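Was die WG-Küche mit dem Wasserzähler macht

Projektbericht, Modul Haushalt und Ressourcen, Sommersemester

Angefangen hat das Ganze mit einem Streit über die Nebenkostenabrechnung. In unserer WG sind wir zu viert, und als die Nachzahlung kam, wusste natürlich jeder sofort, wer schuld ist (immer die anderen, klar). Ich hatte zu dem Zeitpunkt noch kein Thema für das Modul und dachte mir: gut, dann messe ich eben, wie viel warmes Wasser beim Abwaschen draufgeht. Solange Pacheco, die mich betreut hat, fand das erst ein bisschen klein. Sie hat mir dann aber geraten, mehrere Haushalte zu nehmen und die Leute vorher schätzen zu lassen, was sie verbrauchen. Das war im Nachhinein der beste Tipp des ganzen Semesters!

Mitgemacht haben am Ende 40 Haushalte, fast alle aus dem Wohnheim Trimville und den Häusern gegenüber. Zwei Wochen im Juni habe ich sie Abwaschprotokolle führen lassen. In jeder Küche hing ein Zettel, auf dem stand, wann gespült wurde, ob mit laufendem Wasser oder im Becken, und was der kleine Durchflussmesser am Hahn angezeigt hat. Die Durchflussmesser heißen Okent und lagen bei uns im Institut im Schrank, manche noch mit Schutzfolie. Wer ein Nachfolgeprojekt plant: Bitte rechtzeitig reservieren und Ersatzbatterien mitnehmen, ich bin wegen der Batterien dreimal quer durch die Stadt gefahren.

Zusammengekommen sind nearly – nein, ich schreibe es ordentlich auf – fast 300 brauchbare Protokolle. Unbrauchbar waren vor allem die, bei denen das Gerät nicht auf null gestellt wurde, und ein ganzer Stapel, auf den jemand Nudelwasser gekippt hat. Die Auswertung habe ich mit Clonolus gemacht, das kannte ich schon aus dem Statistikkurs. Die Tabelle mit den Rohdaten liegt dem Bericht als Anhang bei.

Jetzt zu den Ergebnissen. Wer bei laufendem Hahn spült, verbraucht deutlich mehr, das hat niemanden überrascht, mich auch nicht. Spannender fand ich, wie weit die Leute beim Schätzen danebenlagen. Der höchste gemessene Wert für einen einzigen Abwasch war 115 Liter, nach einem Geburtstagsessen, und die betreffende WG hatte vorher auf dem Fragebogen »vielleicht ein Eimer« eingetragen. Bei den Beckenspülern waren die Schätzungen viel näher dran. Vermutlich liegt das daran, dass man ein volles Becken sieht und sich darunter etwas vorstellen kann, beim laufenden Wasser ist es eben weg.

Einen Zusammenhang mit der Größe der WG hatte ich fest erwartet, und der ist ziemlich mager ausgefallen. Große WGs spülen seltener und dann viel auf einmal, Paare und Einzelne waschen oft nur eine Tasse und einen Löffel ab und lassen dafür das Wasser laufen, bis es warm ist. Dieses Warmlaufenlassen hatte ich überhaupt nicht auf dem Plan! Alžběta Hrnčiar aus meinem Kurs hat mich in der Zwischenbesprechung darauf gestoßen, bei ihr dauert es im vierten Stock ewig. Ich habe dann für die zweite Woche eine Spalte auf dem Zettel ergänzt. Deshalb gibt es dazu leider nur die halbe Datenmenge, und ich würde daraus keine großen Schlüsse ziehen.

Was ich anders machen würde: Die Protokollzettel waren zu voll. In den ersten Tagen haben alle brav ausgefüllt, danach wurden die Angaben kürzer, und bei »Verschmutzung des Geschirrs« stand irgendwann nur noch »ja«. Außerdem habe ich die Wassertemperatur weggelassen, weil mir dafür die Thermometer fehlten. Für die Energiekosten wäre sie eigentlich wichtiger gewesen als die Literzahl. Und dann ist da noch die Sache mit dem Beobachtetwerden: In der Abschlussrunde haben mehrere zugegeben, dass sie mit dem Zettel vor der Nase sparsamer gespült haben als sonst. Die echten Werte liegen also wahrscheinlich höher.

In meiner eigenen WG spülen wir seitdem meistens im Becken, meistens jedenfalls. Die Nachzahlung haben wir durch vier geteilt und nicht weiter diskutiert. Falls jemand weitermachen will: Die Vorlage für die Zettel und den Fragebogen gebe ich gern weiter, und im Gebäude Wan hängt noch ein Exemplar am Brett neben dem Kopierer. 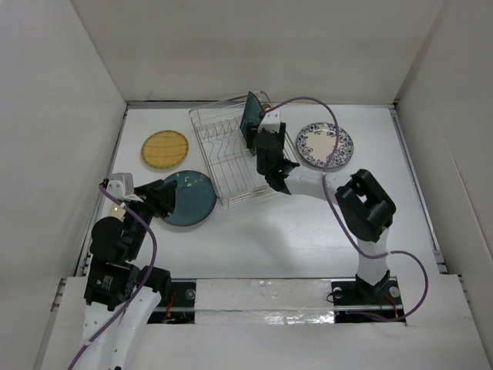

Text und Auswertung: Studentisches Projekt, Betreuung: Solange Pacheco
Teller mit Blumenrand, daneben ein Abtropfgestell aus Metalldraht und weitere Teller.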